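Skeneo sets equipment budget for desk automation trial

The company will price keyboards, laptops and table space before it orders any arms.

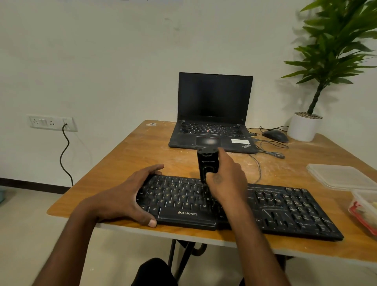

What the first order covers

Skeneo will equip 18 desk stations in September for its office automation trial, the company said in a notice to suppliers. Each station gets a table, a laptop, a full keyboard with a number pad and a mouse. Robot arms come in a second order, once bids from Zundier and Kumard have been compared.

The budget allows $779 per station for everything except the arms. Used laptops are acceptable if the ports and hinges pass inspection. Suppliers must also quote for spare keyboards, power strips and cable clips, which were left out of last year's plan and had to be bought separately.

Recording of manual desk tasks continues at the Jasińska site while the bids are open. The task list stands at 131 entries, up from 128 in the last version, and includes handling small items over a keyboard. Skeneo wants arms that can reach the back of a standard table without being moved.

Quotes are due by 5 p.m. on the closing day listed in the notice.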